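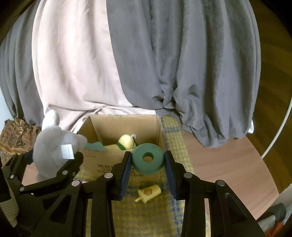 Packing soft toys and rings for the post: same box or separate?

Leen Zein
Hi all! I'm sending a parcel of toys to my niece and I'm having the best time putting it together. So far there's a light grey plush (very fuzzy, I nearly kept it) and a thick green ring with rounded edges, plus a few more bits from the Sarotero toy swap still to sort. It's all going in a cardboard box. Can the hard pieces travel in with the plush, or will they mark it? And do I need bubble wrap, or is that overkill?

Ivana Paredes
Same box, definitely! Plush is brilliant padding and you've already got it. I put the hard pieces flat on the bottom, a layer of tissue over them, then the soft toy on top. Wipe the rings first with a damp cloth and let them dry properly, or any grubby specks will end up on pale grey fur. Skip the bubble wrap unless something is breakable. My last parcel to Flillusgate had 2 plushies and a whole set of rings in it and everything arrived looking gorgeous.

Funen
Weigh it before you tape it. I was 100 grams over 500 once and had to redo the whole lot at the counter.

Filed under: Home & Family > Toys > Packing and posting

Comments (3)

Ahn: Pillowcase round the plush works too, and they get a spare pillowcase!

Leen Zein: Ooh, love the pillowcase idea. Doing that tonight, thanks everyone!

Ivana Paredes: Tell us what your niece's favourite is :)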